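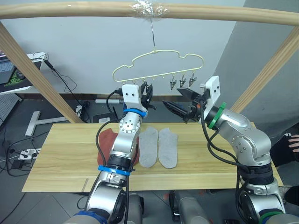
How many clips do you need on a hanger for small stuff? However many socks you go through in two days, and then a couple extra for the washcloths.

ok so small laundry thread. since I moved to the apartment on Gavach and lost the dryer I have Opinions

mine is a wood rack, crossbar on top, wire hook, plastic hanger with clips. thats the whole system. cost me less than one month of quarters at the laundromat

the hanger is kind of car shaped. cream yellow. I did not go looking for car shaped, Havier had it in the kids aisle and the grown up ones were sold out. works the same

tape. wrap clear tape around the bar where the hook goes. bare wood is slick and the hook walks downhill every time you pull a sock off. been taped since January, still on there

metal clips > plastic clips. the plastic ones on my old Skolmont hanger got brittle in the window and started snapping one by one. found a piece in my shoe

metal ones do leave a little bite mark on thin stuff. clip at the toe or right on the hem and you wont see it

dont clip socks by the cuff!! it stretches the elastic. toe up, cuff down. my mother does it the other way and we've agreed to stop discussing it

spacing — leave a gap. if two wet things touch they stay wet where they touch and then you get The Smell

also balance. if all the heavy things go on one end the hanger tips and everything slides down into a clump. baby towel left, baby towel right, light stuff in the middle

clips drifting to one end is a thing too. I slide them back before I load it, otherwise I'm doing it with a wet sock in my teeth

someone asked what the little pegs along the bottom bar are for. no idea what they were meant for, I loop bra straps and mask ties over them. they're good at it

someone else asked about weight. I put 942 grams of wet dishtowels on it once, yes on the kitchen scale, yes I wiped the scale. hanger bowed a bit. wouldnt go over that. 300 is more like a normal load for me

rack goes over the table, not over the rug. drips. I put an old towel down on the board under it and swap it out when it gets soggy

wring, then roll in a dry towel and step on it. 30 seconds of standing there like a flamingo. cuts hours off

the Türkmen laundromat on the corner is still where sheets and jeans go. I'm not a martyr

oh and open a window even if its cold. just a crack. I skipped it the whole first week and the bathroom mirror was fogged till lunch

forgot — wire hook, check the end of it. mine had a sharp tip that snagged a pajama top. bent it in with pliers, fine now

neighbor in 412 hangs hers in the shower off the curtain rod. also works but then you have to move it all to shower and I know myself

going to try a second hanger on the same bar this weekend. may need more tape. will repport back

update before I even start, they only have the car ones left agian. getting the car one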